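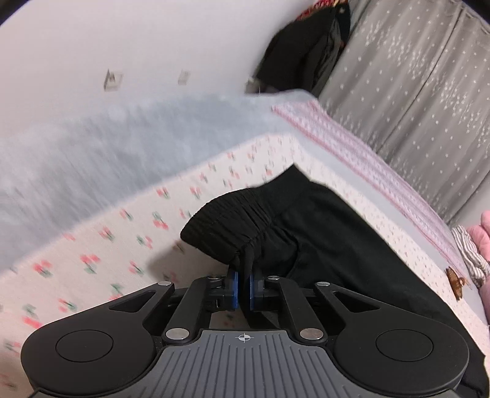

Room Turnover Safety Check, Guest Rooms, Upper Floor
May 2026
Altora House (short-stay side only, long-stay has its own sheet)

Key: OK / FIX / WATCH / N/A. Comments under each. Did this fast between checkouts, sorry for the handwriting on the paper copy, this is the typed one.

1. Doors and locks

1.1 Room door closes and latches by itself
FIX. Room at the end of the hall needs a push. Closer arm is weak. Tried the adjusting screw, a quarter turn, still slow. Order new closer.

1.2 Deadbolt turns freely from inside, no key
OK all rooms.

1.3 Gap under door
OK. Draft strip coming loose on the room by the linen closet, glued it back, check next round.

1.4 Evacuation map on back of door
FIX. One still shows the old back stair, which has been closed off since March. Needs to come down today. Reprint is in the office tray, nobody has laminated it yet.

2. Smoke and CO alarms

2.1 Test button, each alarm
OK. All sound. One is quieter than the rest, same room as last time. WATCH.

2.2 Date on back of alarm
OK except hall unit. Past its date. FIX. Replace the whole thing, not just the battery.

2.3 Nothing hung or taped near the alarm
OK. Took down a string of paper flags left by a guest.

2.4 CO alarm by boiler cupboard
OK. Plugged in, green light on. Please stop unplugging it to use the vacuum!! There is another outlet 2 steps away.

3. Electrical

3.1 Outlets and switch plates, no cracks, no scorch marks
FIX. Cracked plate behind the desk in the front room. Taped over for now and marked. Tape is not a repair. Electrician booked for the same visit as the hall alarm.

3.2 Bedside lamps
OK. Bulbs 40 watt max per the label. Found one that was higher, swapped it. Spare bulbs are on the second shelf, leave the big ones in the kitchen drawer where they belong.

3.3 Power strips
WATCH. Front room strip has a heater plugged into it again. Heaters go straight in the wall. Put the card back on the heater, the card had been moved to the closet.

3.4 Cords not under rugs or pinched by bed frames
FIX then OK. Two beds were sitting on lamp cords. Moved. When you pull a bed out to clean, look behind before you push it back. Takes a second.

3.5 Kettle cords and bases
OK. One base a bit sticky, wiped.

4. Beds and linens

4.1 Frame bolts tight
WATCH. Double bed, foot end, left side works loose. Tightened again. Third time so maybe the threads are gone. Ask Cairns if they still sell the bolt kit, if not then a lock washer.

4.2 Slats
OK. One replaced from spares. Spares are now down to a couple, order more.

4.3 Mattress, seams and corners checked for bugs
OK. Torch along every seam, headboard too, and the screw holes. No signs. Interceptor cups under the legs clean.

4.4 Sheets, no tears, elastic good
OK mostly. Patterned sets are holding up better than the plain ones. Pull any fitted sheet that won't stay on the corner, guests trip on the loose bit getting up at night. 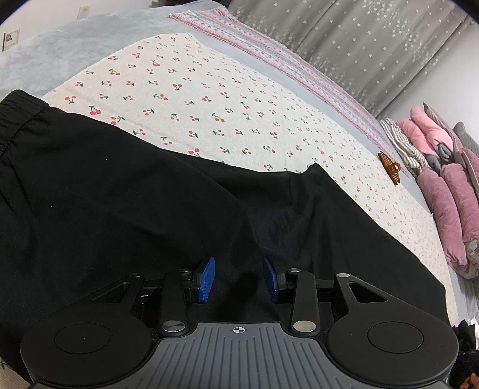
4.5 Mattress protectors
FIX. Zips broken on a couple. Safety pins are NOT ok as a fix, found one. Gone in the trash. New protectors on the Nedex order, should come with the towels.

4.6 Blankets and throws kept clear of heaters
OK. Still want the basket moved further along the wall, it creeps back every turnover.

4.7 Items left behind by guests
Check under pillow, under bed, between mattress and wall, back of closet. Bag, label with room and date, lost property box. Do not run anyone's clothes with our wash. Empty pockets if you do have to handle them, lighters are the worry.

5. Windows

5.1 Restrictors fitted and holding, opening no more than 100 mm
FIX. One restrictor has a stripped screw, opens too far. Window locked and key taken to office. Room can be let but only with the window locked and the vent open. Tell the guest.

5.2 Blind cords on cleats, up high
OK. One cleat loose. Longer screw in, seems solid.

5.3 Glass
OK. Small chip in the landing window, low corner, no change that I can see. WATCH.

6. Bathroom

6.1 Hot water at basin
Highest reading today was 51 C. Too hot for me. Mixer valve wants turning down. FIX. Put a warning card up til it is done.

6.2 Grab bar, pull test
OK both.

6.3 Non-slip mat or strips
FIX. Strips peeling in the corner shower. Peel off ALL the old glue first or the new ones lift in a week.

6.4 Extractor fan
OK. Dusty. Cover off, washed, back on. Power off at the isolator before you take the cover off.

6.5 Cleaning products out of reach and in their own bottles
FIX. Found Drurkex descaler in an unmarked spray bottle. Emptied and thrown out. If it hasn't got a label it doesn't go on the cart.

7. Floors, hall, stairs

7.1 Rugs flat with grips
OK. Hall runner has a curl at the top of the stairs, taped. Would rather lose the runner.

7.2 Handrail
OK. Bottom bracket had a bit of wobble, tightened.

7.3 Stair lights on the timer
WATCH. Going off too soon, caught me halfway down with a linen bag. Lengthen the timer.

7.4 Extinguisher on landing
OK. Needle in green, pin and seal in place, hook clear. Had to move the laundry cart from in front of it. Cart lives in the closet.

7.5 Exit route clear end to end
OK after moving cart and a box of toliet rolls.

Outstanding, most urgent first
Window restrictor
Hall alarm
Evacuation map
Mixer valve
Cracked plate
Door closer
Shower strips
Protectors (waiting on delivery)

Next check after the electrician has been. Initial the paper copy when a line is done, don't just tell me in the hall, I will forgt.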